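22 Jan 2024

Woke at 7 with every intention of doing the tax envelope and instead did the sitting room floor, which I suppose counts as something. I'd been walking round the edges of that rug for a good week, tea in hand, pretending I was going to get to it once the weather cleared. The weather has not cleared. It was coming down sideways before breakfast and the gutter over the back door was doing its waterfall again, so there was no hanging about in the garden as an excuse either.

I blame the bags. When I came back from Skorkton I did what I always do, which is bring everything in from the car, put it down in the first open space I get to, take out the toothbrush and the phone charger, and leave the rest. Then I went hunting for the spare keys one evening and tipped the whole lot out, and there it all stayed. Wrappers, bits of foil, odds and ends from the bottom of the big shopper, the sort of stuff you'd be ashamed for a plumber to see. (The plumber did see it. He came about the boiler and stepped over it very politely.)

Marisol Ostrowski rang while I was still in my dressing gown, wanting to know if I was coming to the Bogale on Thursday week or whatever night they've moved it to now, and I ended up telling her all about the state of the floor. She said to put the radio on and do it in one go before I'd had time to think. She also said she'd cleared her entire loft that way, which I don't believe for a second because I've been up in her loft and you can't get past the water tank. But she was right about the radio. I found a programme of old dance bands and turned it up loud enough that next door will be humming it all week.

So, down on the floor. I fetched the oval basket, the one with the yellow rim, and stood it at one side for the things I was keeping, and had a bin bag for the rest. I do love that rug when I can see it. Teal round the outside and those big orange leafy shapes, and then the curly writing which is only the dummy Latin that printers use, lorem ipsum and all the rest. I bought it from a man on the market at Trenik and had it rolled up under my arm before I'd read a word of it. My brother noticed first, two Christmases ago, and laughed until he had to sit down. I still think it looks rather grand, as long as your visitors don't read.
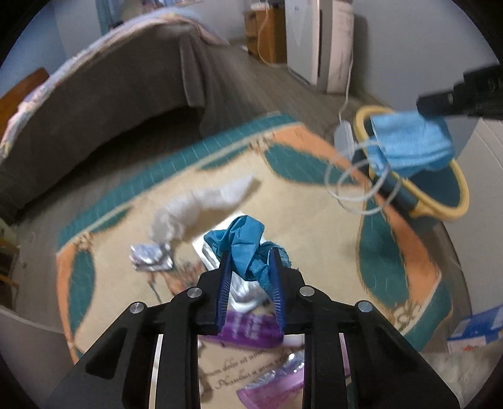
Rug mid-tidy: teal bag held in the grip, face mask in the basket, plenty still to go.

The foil and the shiny wrappers were the quick part. Purple, most of them, and crackly, and you pick one up and find it was sitting on another. I kept the teal bag back for a bit because it had a knot in it and I can't bear to throw a knotted bag away without feeling what's inside. I once binned a pair of earrings like that, in July, the summer of the wedding, and I was out by the wheelie bin in my good shoes at eleven at night with a torch. Never again! So now I squeeze every one of them. Nothing in it this time but more bag.

I don't know why I've still got face masks turning up everywhere. There's one in every coat, one in the glovebox, one in the drawer with the string. I hang on to them for dusting the top of the wardrobe, which I do perhaps once a year, so by my sums I have enough to see me to 100. I slung the pale blue one at the basket and it caught on the rim and hung there, and I decided that was near enough.

Then I had to stop because my knee went. I don't mind kneeling but I do mind getting up again. I had a sit on the bottom stair with a slice of the ginger cake and looked at it all from there, and I must say it looked a lot worse from the stair than it had from close to. You'd think it would be the other way about. I nearly left it. What got me going again was remembering that the woman from Skundent is due to measure for the blinds on the 26th, and she has a way of looking at a room that makes you want to apologise for your own skirting boards.

Second go was better. Everything for the bin went in the bin bag, and I took that straight out in the rain so I couldn't go back through it. I ran the hoover over the rug twice, once each way, and it brought up a good deal of what I'm going to call biscuit. There was a worrying rattle up the pipe at one point. I've checked both my rings and they're on my fingers, so whatever it was can stay up there.

The basket is the bit I haven't finished, if I'm being strict about it. I've carried it upstairs and put it on the landing, where it'll be in the way, the idea being that I'll get fed up with stepping round it and sort it out properly. I had the same idea about the ironing and that's been on the spare bed since before Christmas, so we'll see.

Soup for lunch, the leek one, a bit thin. Afterwards I did get as far as taking the tax envelope out of the rack and putting it on the table, and I found a pen, and then Marisol rang back to say it isn't the Bogale after all, they've got a leak in the kitchen, and could we all go to hers. I said yes as long as I didn't have to admire the loft. She wants me to bring the ginger cake, so I've got to make another one because there's hardly enough of this left to call a cake.

It's gone 11 now and I'm writing this with my feet on the rug, slippers off, which I haven't been able to do for ages. The gutter is still going. I must ring somebody about that, and I must find out where the spare keys are, because I've had that whole floor up and they weren't there either.

Need: black treacle, eggs, hoover bags, stamps.

26 comments | 11 shares

Back to top | Contact me | © All words and pictures my own, please ask before borrowing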